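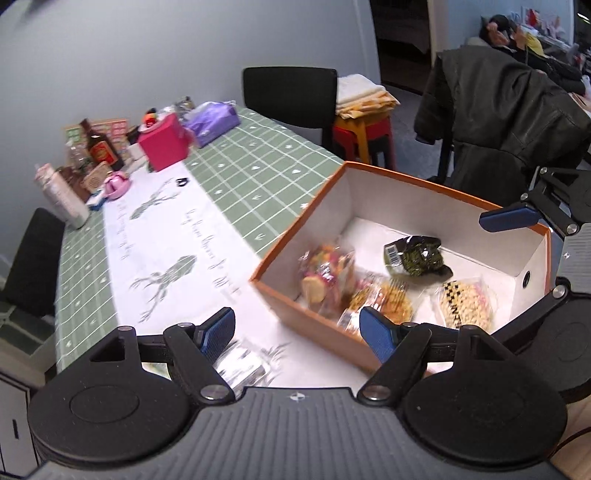
Both grippers at the orange box, blue pads open and nothing in them yet. Snacks are the test load again.

Ruvatbridge at the dining table

Welcome to the gallery page for Ruvatbridge, my pair of hand-held grippers! I build them at home and they get tried out on whatever is in the kitchen cupboard, so if you came for a tidy lab bench you're going to be disappointed. The dining table gets the best use of any furniture I own. It has a tablecloth on it, and a runner with antlered animals on it, and I've stopped putting them away for test days.

I'll keep adding to the page as I go (slowly, I have a job). Page last touched 18 July 2026.

The grippers

They're a matched pair, same design for both, with a ribbed grey body, big round black housings on the two sides and a linkage going out to each blue finger pad. The silver pins you see at the joints are where most of my evenings went. My first set was a hair too loose, and it doesn't sound like much until you add up the slop over every joint and the pads start closing at slightly different heights. Bartosz Wieczorek looked at it for maybe ten seconds, wiggled one finger and said "ream it smaller, then come back to me." So I did, and then I did it again because I'd gone too tight, and now both sides move nicely and I'm scared to take them apart.

The ribs on the body started out as decoration, I'll admit it. I liked them on the screen. They print well and they hide layer lines, so they stayed.

The little round black-and-white mark is for alignment. I went through a phase of putting it in a different spot on every body and then wondering why my two sets of numbers wouldn't agree. It now lives near the upper edge in the middle and I have promised myself I won't move it.

Printing took 56 hours for the pair, not counting the housings I had to redo when the left one lifted off the bed overnight. If you ever print big round parts, use a wider brim than you think you need!

The pads

These are version 3. The first ones were much too hard and skated right off anything shiny. Version 2 gripped like crazy but wouldn't let go, so you'd open the fingers and the bag would just come along for the ride. The current blue ones sit in between and I'm pretty happy with them, although I can already tell that the tips want to be a bit thinner for getting down beside things in a corner.

The box and the groceries

Food packaging is a wonderful, horrible thing to pick up. A crinkly bag changes shape every time you touch it, a clear wrapper throws reflections everywhere, and a flat pack with a stiff cake inside acts like a totally different object from the loose little pieces next to it. That's why the box has a mix in it: multicolored snacks, a round golden-yellow cake in a see-through wrapper, a crinkled dark green and black pack and a clear one full of small cream-colored pieces.

The box is deep, with a white inside and orange outside, and the walls are the real challenge. You can get a pad down between a pack and the wall if you come in steep. Come in flat and the linkage hits the rim first. Maribeth Dalisay worked out that turning the box at an angle to the table helps a lot, and I was a little annoyed I hadn't thought of it.

We do the moves with both grippers because one alone tends to chase a bag across the floor of the box. With the second one reaching in from the other side you can steady the thing, or at least give it nowhere to go. I've logged 2,620 tries since March, and the crinkly ones are still the hardest.

Still on my list

Thinner pad tips. A softer return on the right-hand trigger, which snaps back hard enough to sting. Some kind of cover for the pivots so crumbs stay out (ask me how I know about the crumbs). And spare pins, lots of them, in a jar with a lid that closes.

If you're building something similar and want the linkage drawings, leave a note in the guestbook and tell me what size printer you have. I'll split the body file if your bed is small.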